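Wirkton Bedroom Laundry Notes
Version of November 8, 2019. Maintained by Tsegereda Jemal and Ayana Demissie.

Scope
Written records of clothes and bed linen being sorted, spread out and folded on a bed. There are 560 records, each 45 words or fewer. Every record names the item, its state and the surface under it.

State terms
"Heaped" means the item has no flat area larger than a hand. "Part spread" means at least one edge can be followed from end to end. 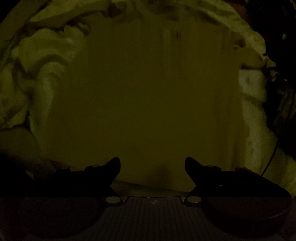

Heaped: light-coloured fabric, probably bedding, with deep folds.

Garments are recorded separately from linen, even when one lies on the other. Sleeves get their own field - a body can be flat while a sleeve is still across something else.

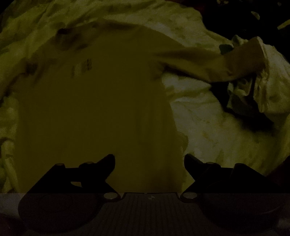
Spread: long-sleeved shirt on a wrinkled sheet, one cuff resting on crumpled fabric.

Linen is entered by print first, then by shape. Plain and printed pieces in the same pile get separate lines. Use "roll" for anything rounded and longer than it is wide.
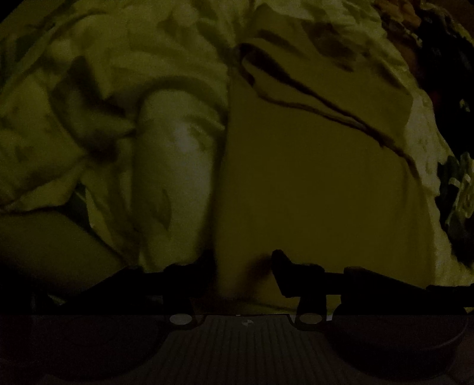

Is a pillowcase entered as linen if it has no pillow in it?
It is entered as linen in both cases, with the fill field set to "none" when empty.

Known problems
Colour names are unreliable for records made in low light.

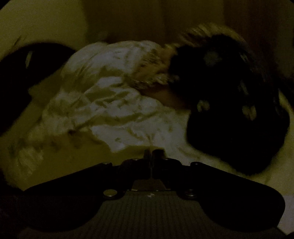

The surface field has 12 permitted values, and "bed" covers both a made bed and a bare mattress. Annotators at Weldu asked for a split. It was refused for this version, as a rumpled white pile on a pale, yellowish surface can be entered as "bed" without deciding which of the two is under it. The split will be looked at again in December.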